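Gorkwood started as a map for eighteen friends and has since passed 1000 downloads, and its maker still sounds a bit stunned. "I checked the page at seven in the morning and thought the counter was broken!"

The mod drops you into Skastdale, a flooded valley where every bridge has to be rebuilt by hand.

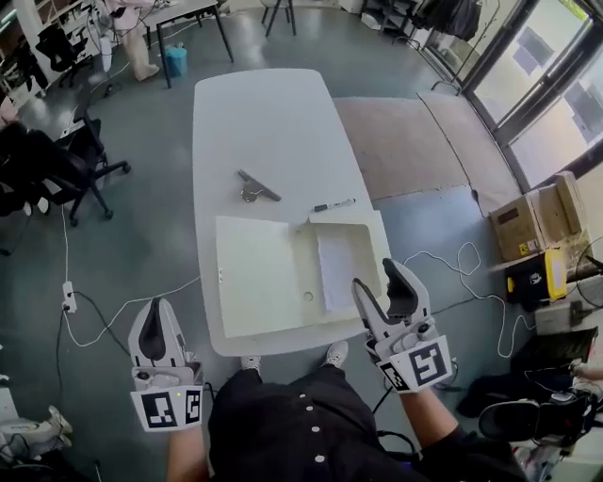
Photo: Nelia

The next update, due in August, adds 40 new rooms under the old mill (I got to try a few, and the echo down there is wonderful). "I drew the mill first and then kept digging," the modder says. "Every time I opened a door I wanted another one behind it."

Save files from the current version will carry over, which had been the big worry on the forum.

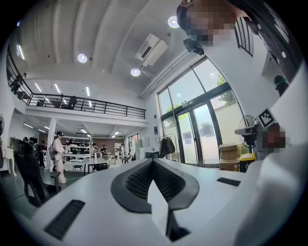

Co-op is coming too, though later. "It runs, but the boats go crazy when two people row. One of them flew over the church last night and I laughed so hard I forgot to log the bug." Until then there's a small test build up on Chacko, and bug reports are very welcome, especially if they involve boats.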